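Bin-picking team from Halliday heads to July final

By Gion Lehner

Six weeks ago the students in the Halliday robotics club had a robot arm that could wave. Now they have one with a place in the July final of the Drokitz Sorting Challenge, and anybody who dropped by the workshop on Saturday, 3/2/24, could see why the whole club is walking around grinning!

The team calls itself Plunarell (there is a long story behind the name, and it changes depending on which student you ask). It is made up of four students, all in their second year, and they got through the qualifying round with 55 points out of a possible 100. That may not sound like a runaway score, but the line for the final was set well below it, and the teams just ahead of Plunarell have been entering the contest for years.

The challenge itself is easy to explain and very hard to do. Everyday things go into one side of a divided bin in no particular order, and the robot has to pick them up and move them to the other side without a person touching anything. Points come off for drops, for bumping the walls and for picking up two things at once. The teams don't know ahead of time what the judges will put in, so a program that has simply memorized a certain brush or bottle won't get very far.

"The first night we got it running, it went for the same corner of the bin again and again, and there was nothing in that corner," said Prakash Mudaliar, who wrote most of the code that chooses where to grab. "We were laughing so hard we forgot to stop it."

His fix was to have the arm look again after each attempt and throw out any spot that had just failed. It cost the team some speed — a cycle takes longer now than it did in January — but the number of wasted grabs fell right away, and speed counts for less than clean picks under this year's rules.

Practice sessions run two evenings a week and most Saturdays, and they follow a set pattern. One student fills the bin while the others face the wall, so that no one can tune the program to a layout they have already seen. Then the arm runs until the bin is cleared or the clock runs out, and the group goes over every miss together before the next round. It's slow work and the room gets surprisingly loud, especially when something awkward finally comes up out of a corner.

Saturday's mix leaned heavily on brushes and other odd shapes. The magenta-pink object and the little blue star lay almost touching left of center, with a long-handled scrub brush by the front wall and a clear bottle on its side over toward the right. Beat Wallner, who handles the gripper, likes to have things almost touching like that. A finger has to slip down beside one without dragging its neighbor along, and that's exactly where most of the lost points came from in the qualifier.

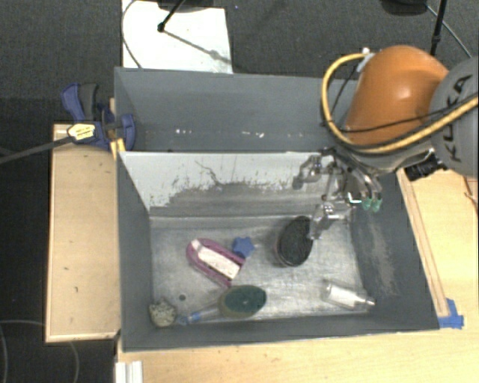

What changes before July

The biggest job on the list is the bottle problem. Clear plastic is hard on the team's vision software, which tends to see the floor of the bin straight through it and plan a grab that is much too low. Mudaliar has been trying out a second check that compares views from two angles, and he hopes to have it in the main program before the end of the school term.

Wallner is after something simpler. He wants the gripper to close more gently on soft things and harder on heavy ones, and he has filled most of a notebook with settings to try. The club also plans to practice with fuller bins, as the final uses more objects than the qualifier did.

Gertraud Baumgartner, the teacher who started the club, has been careful to leave the decisions to the students. She checks the safety rules, keeps everyone's hands out of the bin while the arm is powered, and otherwise sits at the back with her grading.

"They come to me with a question and by the time they've finished asking it, they're already arguing about the answer," Baumgartner said. "I love it. I get a lot of grading done, too."

The trip to Drokitz will cost $2000 for travel and two nights' lodging. Local firm Plilico has promised to match whatever the students raise, up to half of that total, and a bake sale and an open workshop evening are in the works. Visitors at the open evening will be able to bring a small household item from home and see whether the robot can pick it up (nothing breakable, please, and nothing sticky).

Lorenz Ortner, who coached the last Halliday team to reach the final, stopped in on Saturday and stayed through three full rounds. He thinks this group has a real chance at the top half of the table. "They pay attention to the misses," he said. "When we went, we only ever talked about the good runs, and it showed."

New members are welcome all year, with or without any programming experience. Two of the four students on the team had never written a line of code before last fall. Anyone interested can come by the workshop during an evening practice or talk to Ms. Baumgartner at school.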